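Come and fill jars with us: participants wanted for the Plistell kitchen storage study

Do you have a cupboard full of half-open packets? Do you decant your coffee, your rice and your lentils, or have you always meant to and never quite got round to it? Then we would love to hear from you!

Plistell is a small home storage project run from the Doleo studio. We want to know how people really move dry food from one thing into another: which jars they reach for, what they pour from, where the spills happen and what they do about them. We are looking for 60 people to come and spend a morning or an afternoon with us in March. You don't need to be tidy, and you don't need to be a good cook. If you have ever chased a coffee bean across the floor, you are qualified.

What you would be doing

Sessions last two hours and you'll be in a group of four. We start with tea and a chat about your own kitchen (bring a photo of your worst shelf if you can bear to, we have all shown ours). After that you will work through a set of pouring and filling jobs at your own pace. There is coffee, of course, and also dried beans, oats, sugar and a very lively kind of small pasta. You will try wide jars and narrow ones, scoops, funnels, bottles with different necks and plain old paper bags with the corner folded back.

We'd like you to talk while you work. Grumbling is welcome. If a jar is annoying to hold, say so, and if you like the look of something but wouldn't have it in the house, we want to hear that too. At the end there is a short written form, mostly tick boxes with some room for remarks.

The room is set up more like a living room than a laboratory, with a big table for the pouring and somewhere soft to sit afterwards.
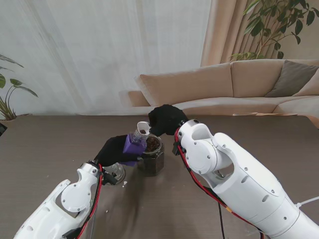
Coffee beans, a faceted glass jar and a purple bottle with a white funnel-like cap.

Coffee is the job people tend to have the strongest views on. Some swear by tipping straight from the bag, others won't go near a jar without a funnel, and we had a wonderful long argument in our first group about whether six-sided jars are easier to grip than round ones. (The round jar people were very sure of themselves. So were the others.) We'd like many more arguments like that one, so please come with opinions!

Who we are looking for

Anyone aged 18 or over who keeps dry food at home. We are especially keen to hear from:

People who share a kitchen with flatmates or family
People with sore hands, a weak grip or the use of one hand
People who buy in bulk or use refill shops
Anyone who has moved house in the past year and had to start their shelves again

The table is at sitting height and you can do every job seated. Tell us if you need a different chair, a break halfway through, large print or someone with you. The entrance and toilet are step-free.

One thing to check before you apply: we have nuts, wheat and sesame in the building, so these sessions will not suit anyone with a serious allergy to them. If that is you, write to us all the same, as we are planning a postal version of the study.

What you get

You'll receive a 60 pound shopping voucher at the end of your session, and we pay local bus or train fares if you keep the ticket. You can also choose a jar to take home, filled with whatever you like from the table. The coffee goes quickly.

What happens to what you tell us

We make written notes and record sound during the sessions. Your name is kept apart from both. We already have nearly 3000 comments from our online survey, and the sessions will help us make sense of them. The findings will be written up in plain language and sent to everybody who took part. You can stop at any point, and you'll still get your voucher.

How to apply

Fill in the short form on the Plistell page, or pick up a paper copy at the Doleo front desk. We ask for your name, a way to reach you, who you live with, and up to 100 words on how you store coffee, rice or anything else dry. Please don't polish it, a few scribbled lines are fine.

Applications close on March 18, 2022. Anneli Nieminen looks after bookings and will reply to everyone, including those we can't fit in this time. Questions about access, or about the study itself, should go to Trinh Âu, who leads the sessions and is very happy to talk jars on the phone.

Friends can apply together and ask for the same group. Put each other's names on the form and we will do our best.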